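Search this site
Enter keywords

Ullbridge Conversation Evenings: Progress Report to the Lumenta Fund

January 2, 2018
By Filipa Torres

We have so much to tell you! Your grant paid for a series of community discussions on housing and belonging in Ullbridge, and the first half has gone better than we dared hope. At the opening evening 43 people came to hear Conceição Cunha talk about growing up in the old mill streets, and then stayed for small-group conversation well past closing time (we had to borrow extra chairs from next door).
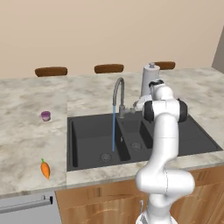
Marble counter and double sink, with chair backs behind.

Since then we have trained nine facilitators. Aravind Kurian led both training days and wrote a short guide to handling disagreement, which the groups love. Several people have asked for copies to use at work.

Attendance dipped at the second evening, when we clashed with a school concert. We'll check the school calendar first from now on.

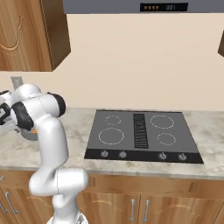
Spending to date

We have used 60 percent of the grant, mostly on room rental, printing and interpreters. Interpreting cost more than planned, but it brought in families who had never been to one of our events, and we would like to move the unspent publicity money across to cover it. Please let us know if that needs a formal request.

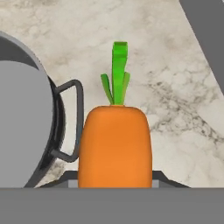
Coming up

Two evenings remain, both in March. Rigoberto Ochoa will open the first with readings from letters that tenants have sent us, and the last will be a report-out to the town council. Melquiades Cortés is already collecting questions. Do come if you can, we'd be thrilled to seat you at a table!

2 comments
9 shares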